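Incidencia 1443 – Teleoperación en simulación: la pinza no cierra durante la demostración
Proyecto: Sturby
Estado: resuelta, pendiente de confirmación
Abierta: 24 de diciembre

Problema
Estoy grabando demostraciones por control remoto en el simulador Fuveck, con los mandos Timard. La tarea es tomar un cuchillo y pasarlo de un brazo al otro. En muchas grabaciones, cuando aprieto el gatillo, los dedos quedan abiertos y no llega ninguna orden de cierre. El movimiento del brazo se transmite bien. De 290 demostraciones tuve que descartar bastantes por este motivo.

Lo que he comprobado
Primero cambié las pilas de los mandos y repetí el emparejamiento. No hubo cambio.
Después revisé el registro. El valor del gatillo llega hasta 900, pero el perfil de Sturby espera 1.000 para considerar el cierre completo. Por debajo de este valor, la orden se ignora.
También miré la cámara de la muñeca, por si el error era mío al colocar la mano. En el instante que adjunto, la punta del cuchillo está entre los dos dedos, un poco más cerca del derecho, y ninguno lo toca. La pinza está bien abierta, y el cuchillo se ve entero de color gris claro sobre el mármol oscuro.

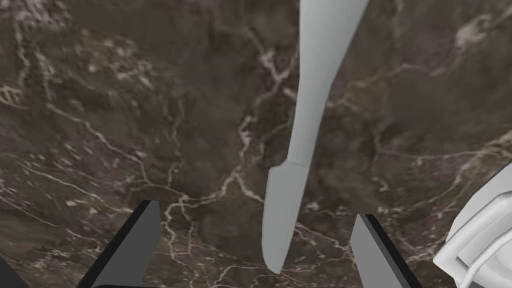 Pasos aplicados
1. Cerrar la sesión de grabación y guardar el perfil anterior con otro nombre.
2. Abrir la calibración de Timard y apretar cada gatillo hasta el fondo, tres veces por mando.
3. En el perfil de Sturby, bajar el umbral de cierre de 1.000 a 900.
4. Reiniciar Fuveck – con recargar la escena no es suficiente, el valor antiguo queda en memoria.
5. Grabar una demostración corta y comprobar en el registro que aparece la orden de cierre.

Resultado
Con el umbral nuevo, la orden aparece en todas las pruebas que hice, con la mano izquierda y con la derecha. Las demostraciones descartadas no se pueden recuperar y las voy a grabar de nuevo.

Queda pendiente
Falta probar el mismo perfil en el puesto de Fahy, que usa mandos más antiguos. Ruego no cerrar la incidencia hasta tener esta prueba.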